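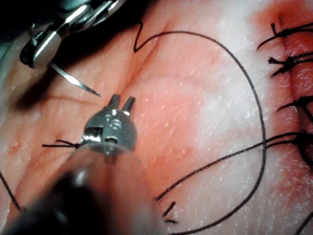
[theater-stores] Re: Suture stock after the move to Pralby

From: Gianni Vitale
To: theater-stores list

Gayan Rathnayake wrote:

> All,
>
> I went through the suture cabinet at Medomdale before the June order
> and the numbers don't match the sheet. The sheet says 166 boxes. I
> get 61 on the shelves and another 27 in the overflow cupboard by the
> scrub sinks. Some of the difference is boxes that went over to Pralby
> when they opened the second room, but I can't find a transfer slip
> for any of it.
>
> Three questions:
>
> Are we still holding silk as a routine item? Half of what we have
> expires this year.
>
> Who sets the reorder level now, the stores office or each theater?
>
> Can we stop keeping opened boxes in the overflow cupboard? I found
> four boxes of the same size, all started.
>
> Gayan

Gayan, thanks for doing the count. I'll take these in a different order from yours.

The transfer slips. There weren't any. When Pralby opened the second room the stock went over in the laundry van on two mornings and was booked in at the other end as new purchases. I have asked Pralby to send me their opening list. Once I have it I will take those boxes off your sheet and put a note in the remarks column with the lot numbers. Please don't change the sheet yourself until then or we will end up correcting it twice.

Reorder levels. The stores office sets the level and the theater can ask for a change. It has been that way since the old Navarro cabinets were taken out, but I don't think it was ever written down, and the sticker on the Medomdale cabinet still has the old levels on it. Please peel it off. The current levels are on the second tab of the sheet. For the common absorbable sizes we reorder at 7 boxes. For anything used less than once a month the level is one box, and we order one at a time.

Opened boxes. Yes, stop. One opened box per size, front of the shelf, and nothing opened goes in the overflow cupboard. If you find two open boxes of the same size with the same lot and expiry, put them together and flatten the empty one. If the lots differ, leave them as two boxes and put the earlier one in front. I know this is fiddly. The last recall took us most of a day at Pralby, all of it down to packets that had been tipped into the wrong box.

Silk. This is the one people will have opinions on. My view is that we keep it, but fewer sizes.

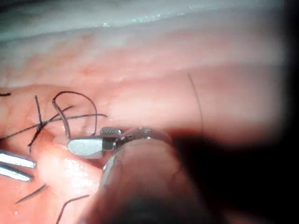

The case for dropping it is cost and dust. Two of the sizes have not been touched since the last stocktake, and every box that runs out of date has to be written off by hand. The case for keeping it is that some of the older surgeons ask for it by name, and the trainees like it for practice as it handles well and holds a knot. I would like to see us hold the middle sizes on the shelf and get the rest from central on request. Central says next morning if the request is in before 2 p.m. In my experience it is next morning most of the time.

Out of date packets can go to the practice room. They need a red sticker on the box and a line on the write-off form, same as if they had gone in the bin. They must not sit in the theater cabinet while they wait for someone to carry them across. Gayan, if half of your silk really does expire this year, could you send me the sizes and the months? I can probably swap some of it with Pralby before it gets that far. 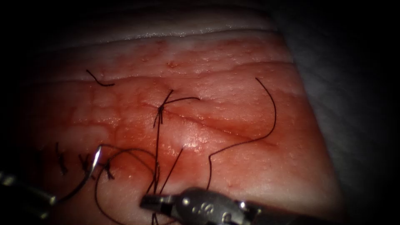 Knotted stitch in dark thread on a tissue surface.

Two other things while I'm writing.

The labels. The new shelf labels are from Itus and the scanner at Medomdale reads them fine, but the one at Pralby needs the label flat. On the curved bin fronts it fails every other try. If you are relabeling, put the label on the shelf edge and leave the bin alone. I have a spare roll in the office if anyone is short.

The count itself. I would like both sites to count in the same week from now on. Gayan's way seems good to me: shelves first, then overflow, written down as separate figures and added up afterward. Last time Pralby sent me a single total and I had no way of telling which cupboard was out.

Needle holders and forceps are not on this sheet. They belong to the instrument list, which the sterile supply office keeps, so please send missing or stiff ones to them and not to me. I still get two or three of these a week.

If anyone objects to the plan for silk, reply to the list before the June order goes in. I'll change the levels on the second tab after that.

Gianni Vitale
Stores office, Pralby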